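Speaker notes, Kristine Navarro
Grip loss on the Kusard cell: what we found

Start with the fault itself. In November the arm dropped a bottle during a test at Jarnis. No one was hurt, but the log said the pick was a success. Say that twice.

Background, keep it short. Ignacio Peñalver built the simulated counter so we could repeat the pick without breaking glass. We ran it 716 times. The grip slipped in 301 runs, nearly always when the bottle was held by the neck with the base hanging down. 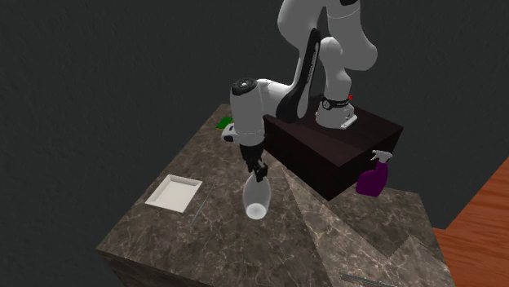

Page 3

Pause on the slide. The jaws are on the neck and the wide end is over the marble. The controller checked jaw position only – if the jaws stopped before fully closed, it reported a good hold. It had no check for slip after that point.

Explain the fix. We now read grip force through the whole move, and the arm stops if the force falls for three samples in a row. We also lowered the wrist speed. Cabrera asked for a softer pad on the jaws. That is still being tested, so don't promise a date.

Safety point. The stop has to hold the arm where it is. Our first version opened the jaws on a fault, and that came from an old Dorkari template. Check your own templates for this.

Leave five minutes for questions. If asked about wet glass, say we have no data yet. Ignacio has the logs.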